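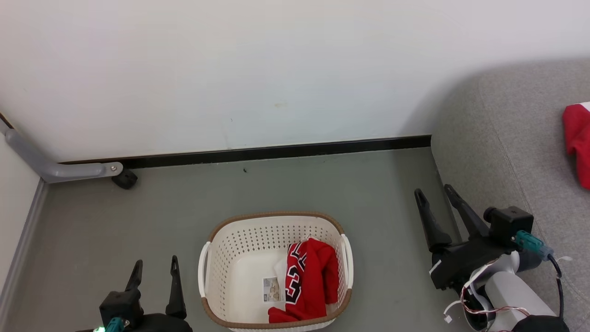 Football shirts with printed numbers are the one bit of washing I used to get wrong every single time. Ours came out with cracked digits and a sort of tacky feel, and the replacement cost more than I'd like to admit. So I've got fussy! Before anything goes near the machine I put each shirt in a basket of its own, a plain white one with little holes all over the sides, and have a good rummage for stray bits of paper or packaging. A red shirt with big black-and-white numerals, like the one bunched up in there, is about as awkward as they come: strong colour, pale print, lots of it.

What you'll need: a basket, a bowl, and a mild liquid detergent (I use Flavutent, but any gentle one will do).

1. Turn the shirt inside out. Do the sleeves as well, properly, right down to the cuffs.

2. Stir 15 ml of detergent into a bowl of cool water and dab it on any mud or grass. Leave the numbers alone, however grubby they look.

3. Wash at 30 or lower, on the gentlest cycle you've got, with other reds or by itself. No fabric softener, please.

4. Keep the spin low. My old Lindqvist goes down to 200, and I've never wanted it any faster for these.

5. Take it out straight away and give it a shake. Don't let it sit there folded with number against number (I lost a perfectly good 7 that way in February).

6. Dry it flat or on a hanger, still inside out, away from the radiator. Never the tumble dryer.

If you must iron, stay on the inside with a cloth in between and go round the print.

Comments

Dandley: Does this work for names on the back too?

Erna: It does for ours, same steps exactly.

Dandley: Brilliant, trying it tonight

Search this site Go

Related
Getting grass stains out of white socks
How to wash goalkeeper gloves
Shin pads that smell: what I do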